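Call for participants: harvest customs in Vomthorpe and the villages round it

Posted July 2023

Every few years someone prints a leaflet telling visitors that the Vomthorpe sheaf supper goes back to pagan times. I have read four of these leaflets. None of them gives a source, two of them copy the same spelling mistake, and one describes a procession with torches that I can find no trace of before the leaflet itself. If you like that sort of thing, the leaflets are still on the rack in the library and you are welcome to them.

What we are looking for is people who were there. Genura is a small folklore project with a modest grant and an office above the bakery. We want to record what households in Vomthorpe, Salameh Row and the farms out towards the river did at the end of harvest, in living memory, and what they ate, sang, wore, hung up and argued over. We are recruiting 38 people for recorded conversations, and a smaller group of nine who will help us sort and check what comes in.

Who can take part

You should have lived in the district for at least part of your childhood, or have married into a family that kept one of the customs. There is no upper age limit. The lower limit is 18. You don't need to think of yourself as an expert, and if you do think of yourself as one, please be ready to be asked how you know.

We particularly want to hear from people whose families did nothing at all. The last survey of the area, done by post, got 393 replies, and almost every one came from a household that kept the supper. I doubt the rest of the district was so keen. It is more likely that those who didn't bother with the supper didn't bother with the form either, and the result has been quoted ever since as proof that "everybody" took part.

What we will ask

One conversation, at your home or at our office, lasting up to two hours. We will ask about the last sheaf, the loaf, the church service if you went to it, and whatever was done with children that night. We will ask who told you about it and when. We may ask the same thing twice. If you have a photograph, a recipe, a bill from the baker or a costume in the loft, we would like to see it, and we will copy or photograph it and leave it with you.

"I don't remember" is a perfectly good answer and we would far sooner write that down than a guess. The same goes for "I read it somewhere".

The smaller group

The nine will meet once a fortnight through October. The work is dull in places. You will listen to recordings, note where two accounts disagree, and look through parish magazines and old newspapers for anything that settles the matter. Often nothing will. Please don't apply if you are hoping to prove a particular theory about corn spirits, because you will find it a long month.

What you get

Each person recorded will receive 100 pounds and a copy of their own recording. Members of the smaller group get the same sum for each meeting they attend, plus bus fares. We can't pay for items and we don't value them. Your name will only be used if you say so in writing, and you can change your mind up to the day the collection is closed.

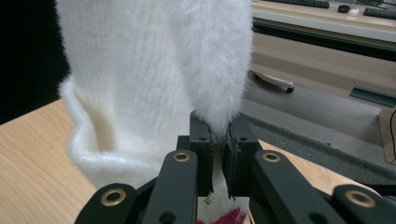 The recordings will be kept by the Drivport archive, where anyone can ask to hear them. I know there has been some grumbling about this, and I share a little of it. The archive promised a catalogue of its wedding songs years ago and we are all still waiting. So our agreement with them says that a full second set stays in Vomthorpe, in the library, on a shelf people can reach.

There will be no pageant at the end of this and no revival. Several people have already asked whether we will be "bringing back" the straw man. We can't say yet that there was a straw man. One woman's aunt made one, once, for a school play, and the story may have grown from there. If you saw another, get in touch.

How to apply

Write a few lines saying where you grew up, in which years, and which of the two groups you are interested in. Leave it at the Genura office or hand it in at the library desk in an envelope marked Harvest. Please don't send us your memories at this stage, as we want to hear them fresh and on the recorder. Originals of photographs should stay at home too.

We will answer everyone, including those we can't fit in. If you need a lift, a hearing loop or someone sitting with you, put that in your note.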